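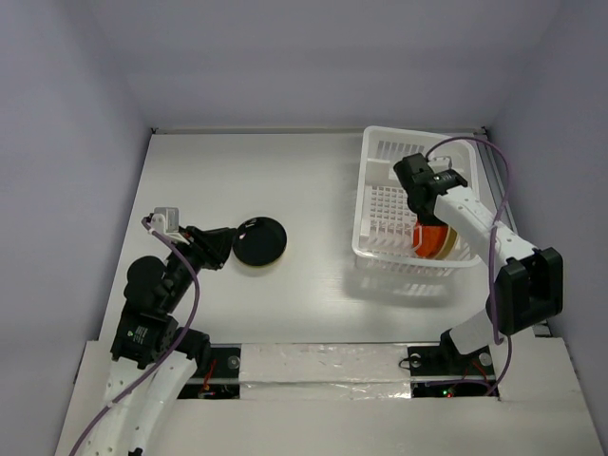

Gøran Viklund: is the left one still dropping out when it goes for the rim? Ours did that until we swapped the cable.

30 March 2021
posted by Husard cell notes

Same fault yes. Cable was my first guess too, swapped it, no change. So today is a proper go through the dish cell, both arms, start to finish

Order I'm doing it in:

1. Power off, check the clips on the purple cables. Enough slack at the wrist to turn fully, not so much it snags on the basket

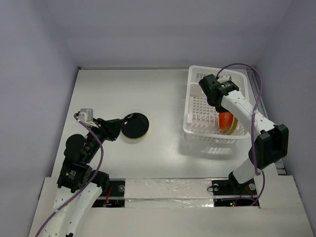

2. Base bolts. Found one on the left arm almost 6 mm out, no idea how long its been like that - probably since we moved the table

3. Re-zero both arms. Left first, then right. Softić wrote the script, takes 11 minutes, dont touch anything while it runs

4. Fingers. Wipe the pads, check they close square, then try a plate on edge over the basket at low force 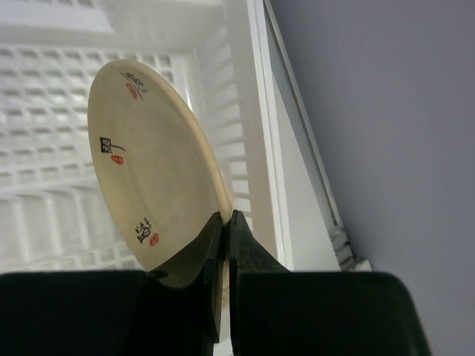 and then nudge the force up one step at a time till it holds without chattering. Write the number on the sheet!! Last one went missing and I had to geuss

5. Log goes to Peron. Next full check after 1,000 cycles or end of the month, whichever's first

Gøran - which cable did you end up with? Will order a spare either way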